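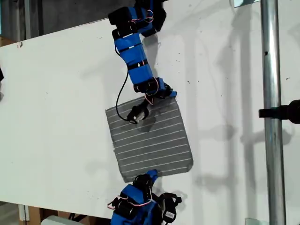
Two-Arm Cell, Cloth Folding Task
Pre-Session Inspection Checklist with Comments

Site: Pasell workshop, ground floor
Programme: Lavia demonstration set
Inspecting officer: Widad Nasrallah
Date of inspection: Feb 12, 2021
Result: Passed with comments. Recording may proceed subject to items 2.4 and 4.3.

This form is to be completed before the first demonstration of each session and again after any change of operator. Items are marked Yes, No or N/A. A comment is required against every No and may be added against any other item. A copy is to be kept with the session record.

Section 1. Work area

1.1 Floor markings visible and walkway clear on the operator side. Yes.
1.2 Emergency stop tested at both stations. Yes.
Comment: Both stops cut power to both arms, as required. The far button is stiff and should be looked at during the February service.
1.3 Board secured and unable to shift under hand pressure. Yes.
1.4 Board surface clean. No.
Comment: Small dark specks and scuffs remain on the surface. They do not affect safe working. The board is to be wiped before each session, and the cloth should not be used for this purpose.
1.5 Upright pole and clamp tight. Yes.
1.6 Lighting set to the agreed level. Yes.
Comment: Shadows on the board are acceptable so long as the lamps are left alone during a session. If a lamp must be moved, close the current batch and open a new one.
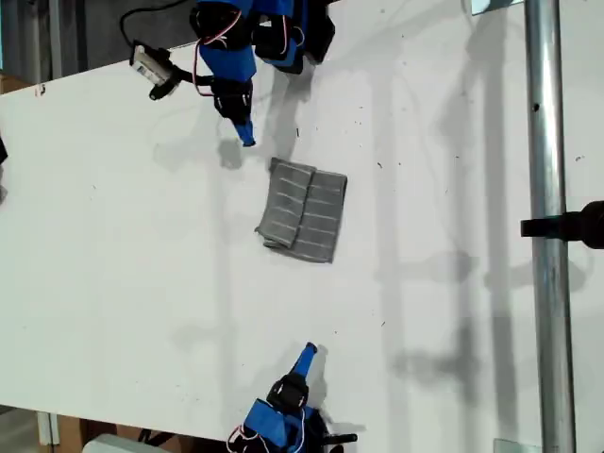 Item 1.7, reference view: both arms clear of the cloth, cloth folded on the board.

1.7 Overhead view takes in the cloth and both fingers. Yes.

Section 2. Arms and wiring

2.1 All joints move freely through the working range with power off. Yes.
2.2 Servo fixings checked for looseness. Yes.
2.3 Speed limit set in the control software and confirmed by a second person. Yes.
2.4 Wiring free of strain and unable to catch on a moving joint. No.
Comment: The red and white servo wires stand out from the links in loops. No damage to the covering was found. The loops are to be gathered closer to the arm before the next session, leaving enough slack for full wrist travel. Until this is done, the operator is to pause after every 40 demonstrations and inspect both arms by eye.
2.5 Arms return to the rest position on command without contact. Yes.
2.6 Leader arms at the operator desk correctly paired, left to left and right to right. Yes.
Comment: Pairing was found reversed at the previous inspection. Labels supplied by Welero have since been fitted to the leader arms and are clear.

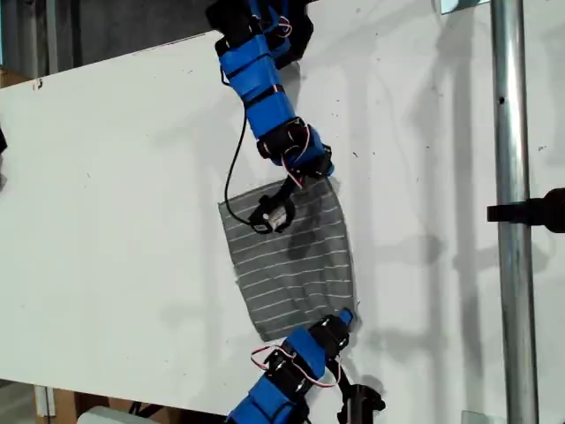

2.7 Downward force at the board within the permitted limit. Yes.
Comment: Operators are reminded to lower the finger slowly and to stop as soon as the cloth is held. Pressing further gains nothing in the grip and wears the servos. Where a servo becomes too warm to touch comfortably, the arm is to be rested with power off and the time entered in the log.
2.8 No person within reach of either arm while power is on. Yes.
Comment: Resetting the cloth by hand is permitted only when both arms are at rest and the operator has called "clear". This rule applies equally to short resets. One breach was recorded in the last period and has been dealt with by the Doucet supervisor.

Section 3. Cloth and fingers

3.1 Cloth of the approved type and free of loose threads long enough to tangle. Yes.
3.2 Spare cloth available at the station. Yes.
3.3 Finger coverings in place on every finger. Yes.
Comment: Finger coverings are to be inspected at the start of each session and replaced when they no longer lie firm against the finger. A covering that moves during a grasp will alter the way the cloth slips, and the learning system will be given examples that cannot be repeated on a sound gripper. The blue tape is creased on both fingers, and on one there is a slightly loose flap along the upper edge. It still holds a gathered corner of the towel between the tips and has been passed for this session only. Fresh tape is to be fitted to both fingers of a gripper at the same time.
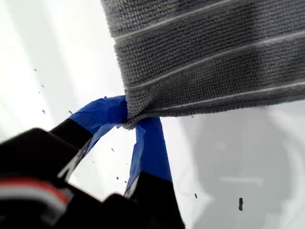
3.4 Grasp check carried out with the approved cloth. Yes.
Comment: The grasp check is made by taking one corner, lifting it and holding it still before release. Operators should take up a small amount of fabric, enough to gather between the two tips, and should keep the white stripes in view of the close camera so that reviewers can judge how the cloth is lying. A grasp that takes only the fuzzy edge is to be recorded as a failed attempt and kept, under the correct label.

Section 4. Recording

4.1 All camera views live and in step with the arm readings. Yes.
4.2 Storage space sufficient for the session. Yes.
Comment: 800 gigabytes free at the time of inspection.
4.3 Start positions of the cloth varied according to the plan. No.
Comment: Of 600 demonstrations planned, 270 have been accepted. Too many of these begin with the cloth square to the board. The remaining demonstrations are to follow the printed position sheet, including turned and rumpled starts.
4.4 Failed and abandoned attempts labelled at the time they occur. Yes.
4.5 Operator's name and rest breaks entered in the log. Yes.

Actions arising

Item 1.2: far emergency stop to be examined. Owner: workshop.
Item 2.4: servo wires to be gathered and re-inspected. Owner: Doucet supervisor.
Item 3.3: finger tape to be renewed at close of session. Owner: operator on duty.
Item 4.3: position sheet to be displayed at the operator desk. Owner: W. Nasrallah.

Signed: Widad Nasrallah
Countersignature required on completion of item 2.4.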